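3.2. Le bocal transparent et la lecture du niveau

Les denrées sèches du corpus ont d'abord été étudiées dans leur emballage d'origine, puis dans des contenants de transfert. Le passage de l'un à l'autre modifie la manière dont les ménages évaluent ce qui leur reste. Avec un sachet en papier, l'estimation se fait au poids, en soulevant le paquet. Avec un bocal en verre, elle se fait à l'œil et à distance, souvent sans que le contenant soit déplacé. Vanhove et Omerović avaient déjà relevé cet écart pour la farine – leur protocole ne portait toutefois que sur des récipients opaques munis d'une fenêtre.

Nous avons retenu pour cette partie un bocal à couvercle vissé, posé au fond d'un plan de table clair (figure 3). Le contenu est une matière blanche, en grains ou en poudre, dont l'aspect ne suffit pas à distinguer le sucre du sel. Cette ambiguïté nous intéresse : dans les entretiens, elle est citée comme le premier motif d'étiquetage.

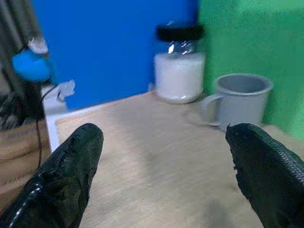
Figure 3. Bocal en verre à couvercle noir, contenu blanc, sans identification du produit.

La position du bocal a son importance. Placé en retrait, il laisse libre la surface de travail, mais son niveau se lit alors de loin et sous un angle variable. Les reflets sur le verre, au-dessus du contenu, peuvent gêner cette lecture lorsque la matière est elle-même blanche. Les participants qui rangent leurs bocaux contre un mur disent se fier à l'épaule du récipient comme repère : tant que le contenu s'en approche, ils ne rachètent pas.

L'écart entre quantité estimée et quantité pesée atteint environ 21 % pour les matières blanches. Il diminue pour les légumineuses, plus contrastées. Le modèle de Kasard, établi pour des contenants gradués, ne rend pas compte de cette différence – il suppose une lecture frontale, à hauteur des yeux. Nous y revenons dans la section suivante, à propos des bocaux rangés en hauteur.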